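About Pollden

Hi, I'm Deividas Zariņš, and Pollden is my plant nursery. We grow hardy perennials, mostly the kind bees and hoverflies like, and we sell them from the nursery gate and by mail. If you've landed here from a search for catmint, welcome! You'll find plenty of it.

I didn't grow up wanting to do this. I spent my twenties fixing irrigation pumps for other growers, and one of them, old Mr. Owusu, used to pay me partly in plants when the checkbook was thin. I'd drive home with the truck bed full of salvias and nowhere to put them. By the second summer my landlord's backyard was pots from fence to fence, and the neighbors had started knocking to ask if anything was for sale. So I put a card table out front with a coffee can on it, and I suppose that was the first Pollden shop.

When Mr. Owusu retired he offered me the lease on his lower field and the two hoop houses that came with it. I said yes before he'd finished the sentence (my wife will tell you I said it before asking her, too). The field had been let go for a while and it took me most of a year to get the bindweed down to where I could stand to look at it. I still find some every spring. It comes up next to the well, always the same spot, and we have a little talk.

We now grow 462 varieties, give or take whatever the voles decide. Nearly everything is raised right on the place, from seed, cuttings or division. The main exception is our hardy geraniums, which come in as young plants from Eletska, a small family grower I've been buying from since the start. They pack better than anyone I know and they answer the phone. We pot their plants on ourselves and keep them outside through a full winter before you ever see them.

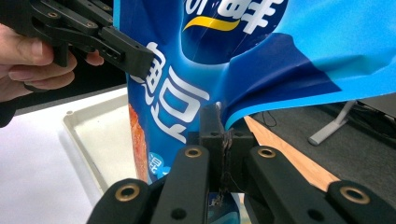
That winter outside matters a lot to me. A perennial that's been kept cozy under plastic looks gorgeous in April and then sulks in your garden until fall. Ours look a bit scruffy early on, I'll admit it. You might get a pot in March with three brown sticks and a green bump in it, and I get emails about those brown sticks every single year! Please plant it anyway. Give it until the soil warms up, and if it still hasn't done anything, write to me and I'll send another.

We pot in a peat-free mix that I've been fiddling with for ages. It's composted bark, leaf mold and some grit, and it dries out faster on top than people expect, so stick a finger in before you decide to water. We don't spray insecticides on anything. It would be a strange way to raise bee plants. Some leaves will have holes in them and I've made my peace with that.

There are 5 of us in the busy season and two of us in January. Everyone pots, everyone weeds, and everyone takes a turn on the packing bench, me included, although I've been told my tape work is the worst of the lot. If your box shows up looking like it was wrapped by a raccoon, that was probably me.

People ask about Zamis. It's the name we give to our own seedlings, the ones that turned up in the beds looking different enough to keep. The first was a pale lilac catmint that flopped less than its parents, and we watched it for four years before we sold any. There are a handful of Zamis plants on the list now. I'm slow about adding new ones – a plant has to get through a couple of bad winters and a dry July before I'll put the name on it.

The nursery is open to visitors from spring until the first hard frost. The track is bumpy and the parking is on grass, so come in a car you don't love too much. Dogs are fine on a leash. July is the best month to see the stock beds in full flower, and you're welcome to walk through them even if you don't buy a thing. Bring a hat, there's no shade down there at all.

Mail orders go out early in the week so boxes don't sit in a depot, and we can fit up to 40 small pots in our biggest carton. If you want more than that, just call and we'll work something out.

Page last updated December 27, 2025. The spring list is going up as soon as I finish counting the asters.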